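# Kapitel 4: Was misst ein Haushaltspanel?

Wer wissen will, wie Menschen essen, fragt sie am liebsten danach. Das ist billig, geht schnell und liefert Zahlen, denen man ihre Herkunft später kaum noch ansieht.
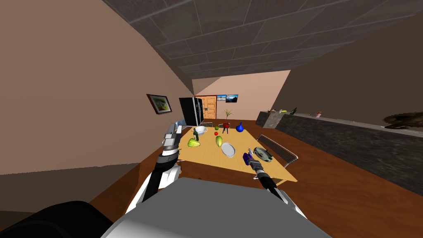

Dilek Altıntaş hält dagegen, die Befragung sei besser als ihr Ruf: Wer zwei Wochen lang jeden Abend ein Tagebuch ausfülle, lüge nicht vierzehnmal hintereinander auf dieselbe Weise, und die Fehler höben sich über viele Haushalte hinweg auf. Der Einwand wird oft vorgebracht und klingt vernünftig. Er setzt allerdings voraus, dass die Fehler in verschiedene Richtungen gehen. Genau das ist bei Mahlzeiten selten belegt.

## 4.1 Die gemeinsame Mahlzeit als Variable

Kaum eine Größe der Ernährungssoziologie wird so häufig verwendet wie die »gemeinsame Mahlzeit«, und kaum eine ist so schlecht definiert. Zählt das Frühstück, bei dem zwei Personen am selben Tisch sitzen und eine davon nichts isst? Zählt das Abendbrot, zu dem der Sohn nach zehn Minuten dazukommt? Im Fragebogen steht meist nur »gemeinsam gegessen: ja/nein«. Die Entscheidung wird damit an die Befragten abgegeben, und jeder Haushalt trifft sie anders.

Das Landance-Panel, auf das sich dieses Kapitel mehrfach bezieht, umfasste in der ersten Welle 50 Haushalte. Nach der Auswertung im Januar hieß es, gemeinsames Essen am Tisch sei weiter verbreitet als vermutet. Von den 50 Haushalten hatten jedoch nur 31 das Tagebuch vollständig geführt. Über die übrigen erfährt man im Bericht nichts, außer dass sie »bereinigt« wurden. Es ist nicht abwegig, dass gerade Haushalte mit unregelmäßigen Essenszeiten auch unregelmäßig Tagebuch führen. Dann beschreibt das Ergebnis vor allem die Sorte Mensch, die Formulare zu Ende ausfüllt.

## 4.2 Erwünschte Antworten

Der Esstisch ist mit Erwartungen beladen. Eltern wissen, welche Antwort einen guten Eindruck macht, und man muss ihnen keine Absicht unterstellen, wenn sie im Zweifel »ja« ankreuzen. Ivar Nygård hat vorgeschlagen, diese Neigung mit einer Kontrollfrage zu erfassen (»Wer saß gestern um 19 Uhr wo?«). Die Idee ist brauchbar, löst das Problem aber nur zum Teil: Auch die Erinnerung an gestern ordnet sich nach dem, was üblich ist oder üblich sein sollte.

Lovisa Berge bezweifelt deshalb, dass sich Tagebuchdaten überhaupt zwischen Ländern vergleichen lassen. So weit muss man nicht gehen. Ein Vergleich setzt aber voraus, dass »Mahlzeit« in beiden Sprachen denselben Umfang hat, und diese Prüfung fehlt in den meisten Studien, auch in solchen, die häufig zitiert werden.

## 4.3 Zum Aufbau des Kapitels

Die folgenden Abschnitte behandeln zunächst die Stichprobe (4.4), dann die Formulierung der Fragen (4.5) und schließlich den Umgang mit fehlenden Einträgen (4.6). Vorkenntnisse aus Kapitel 3 zur Gewichtung werden vorausgesetzt. Wer dort den Abschnitt über Ausfälle übersprungen hat, sollte ihn jetzt nachholen; in 4.6 werden die 9 Ausschlussregeln des Panels einzeln geprüft, und mindestens zwei davon halten der Prüfung nicht stand.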